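Registering your warranty and making a claim

Complete these steps before using the Mesen 3000 fruit display table for the first time.

1. Find the serial plate under the tabletop, next to the rear leg.
2. Copy the model number (1132) and the serial number onto the Dammont warranty card.
3. Mail the card with your receipt, or hand both to your dealer.

Note: Coverage starts on the delivery date – not the date the card is received.

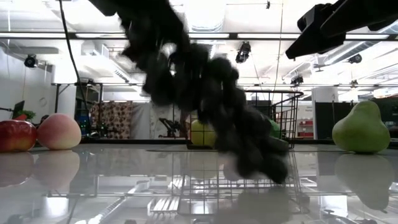

Fig. 54. Black grapes and a red apple with a glossy white tabletop.

To make a claim:

1. Stop using the table and keep all parts.
2. Write down the fault and when you first noticed it.
3. Contact Dammont Warranty Service, attention Somtochukwu Onuoha.
4. Wait for a return number before shipping anything.

Caution: Parts shipped without a return number will be sent back at the owner's cost. Scratches and damage from abrasive cleaners are not covered.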